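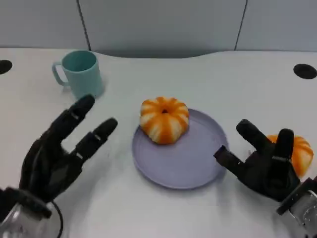
A stop that arrives late should be filed as a failed stop, one customer wrote to us after reading the April fault report, and the word "delayed" has no place in a safety record. We agreed and changed the report. The same customer asked why the late stops had been stored under a warning code. They had been stored that way since the first release of our logging software, and we had not questioned it.

About Levberg

Levberg builds stop and hold controllers for robot hands and two-finger grippers. We work from one building in Plalliddale, with the electronics shop at the front and the test floor behind it. Our customers are mostly integrators and research groups who run arms at table height, often close to people.

We make two products. Li is a controller board that sits between the arm and the hand. It passes motion commands through in normal use and takes over when a stop is requested or when the command stream goes quiet. Siltotau is the software that records each stop, with the request time, the time motion ended, finger current and the hold state afterward.

Test work is done with light household goods and small produce: plates, mugs, miniature pumpkins. Ribbed and rounded items are useful in grip tests. Contact falls on a ridge or in a groove, and finger current differs between the two.

The April fault

Our limit from stop request to end of finger motion is 100 milliseconds. During a routine run in April, an operator pressed stop while a gripper was closing and reported that the fingers kept moving. No one was hurt. The bench was locked out and the stored stop records were pulled the same afternoon.

Siltotau held 469 stop records for that board revision. In 11 of them, motion continued past the limit, by amounts that varied widely. The longest took up to 388 milliseconds, the uncertainty coming from the sampling rate of the current sensor at the time. All of the late stops had been written to the log correctly. The code assigned to them did not lock the controller or notify the operator.

What went wrong

The watchdog on the Li board was meant to be independent of the command bus. It had its own counter and its own output to the motor supply. The counter, however, took its tick from a timer that the bus driver was allowed to pause while clearing a receive error. When a stop request arrived during that interval, the watchdog waited along with everything else.

The fault needed two conditions together: a receive error on the bus and a stop request before the error cleared. Our acceptance test exercised each one separately and passed. A worn cable at the wrist connector produced enough receive errors for the two to overlap. Replacing the cable made the symptom disappear, and for two days we treated the cable as the cause. That was a mistake in our investigation and is recorded as one.

What changed

The watchdog now runs from a separate oscillator with no connection to the bus driver. The stop input also has a hardwired path to the motor driver enable line, so firmware is no longer in the path between the request and the loss of drive. Boards with this change carry the letter C after the serial number.

Siltotau classes any stop over the limit as a fault. The controller locks, and clearing it requires a person at the bench with the key switch. Remote clearing has been removed. Some users have told us this is inconvenient on night runs. It will stay as it is.

Acceptance testing now injects receive errors during stop requests, at each finger position from open to closed and with an object in the grip. Wrist cables on our own benches are replaced on a fixed schedule – previously they were replaced when they failed.

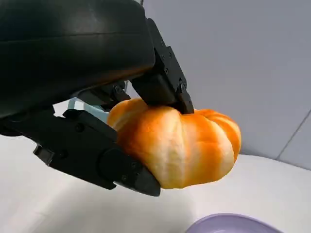 What does the gripper do with the object when a stop is triggered?

It holds position under a mechanical brake and does not open. Closing motion ends and drive current is removed. The object stays between the fingers until someone releases the brake by hand, using the lever on the gripper housing or, on hands without a lever, the release input on the Li board. If a person's finger is trapped, use the same release. Do not restart the controller to free it, as startup includes a short homing motion on older firmware.

Older boards

Earlier boards can be returned to Plalliddale for rework. The oscillator and the enable line are both hardware changes and cannot be supplied as a download. Until a board has been reworked, keep hands out of the gripper's reach whenever the arm is powered, and treat any receive error in the log as a reason to take the bench out of service.

Reporting a fault

Send the Siltotau log file, the board serial number and a note of what the arm was doing. Leave the cable connected as found if it is safe to do so. Reports go to the test floor first and to sales only if a replacement part has to ship. Fault reports are published on the support page once the cause is confirmed, including those where the cause was ours.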